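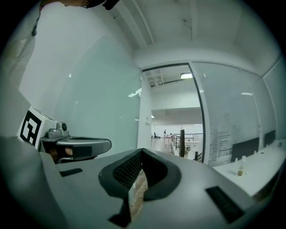 A green light is not a safety check

The fault at Kitanum in July was small. A hand-held gripper stayed closed on a lever door handle for 3 seconds after its trigger had been let go. The operator was walking through the door at the time and had a cable to a pack on one side of the body. The door swung, the cable went tight, and the operator's wrist was twisted against the closing edge. The injury was a sprain. The log recorded 3454 as the last good sample and gave no error after it.

The report by Genowefa Pietrzak puts the cause down to a worn return spring. I accept that as a description of the part. As an account of the failure it is thin. A spring will wear, and the tool should be built so that a worn spring leaves the jaw open. This one left it shut. The status light went on glowing green throughout, as it reports tracking and power and has no connection to the jaw at all.

People who work with large arms behind fences tend to treat hand-held tools as harmless. The force is low and a person is holding the thing. But the person is also the part that gets hurt, and has one hand fewer to deal with trouble. Doors make this worse. They store energy in the closer, they have a hard edge with a latch sticking out of it, and they are usually opened by somebody who is looking down at the handle – in this line of work, at the marker cube as well.

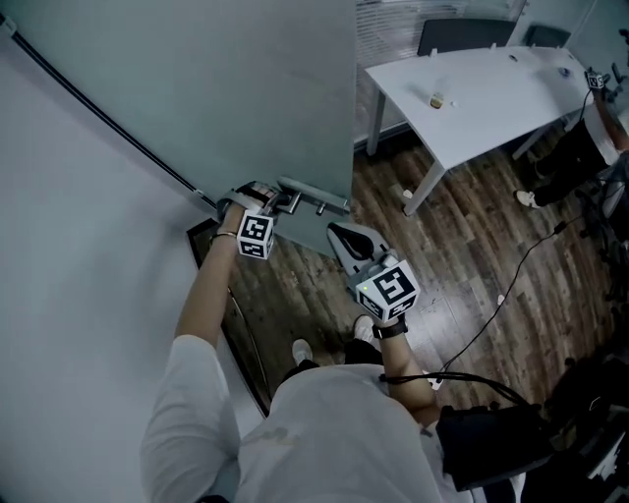 Fuseini Laryea read a draft of this and objected that a breakaway plug on the cable would have prevented the sprain, and that redesigning the jaw for one bad spring is poor use of money. The plug should be fitted. It would not have opened the jaw.

My own list is short. The trigger return should be tested before each session, under load, and the tool withdrawn if the jaw is slow on even one pull in 100. The light should follow the jaw position or be removed. Door tasks should be done by 2 people, the second with a hand free to hold the door. Kitanum has so far adopted the last of these and ordered new springs.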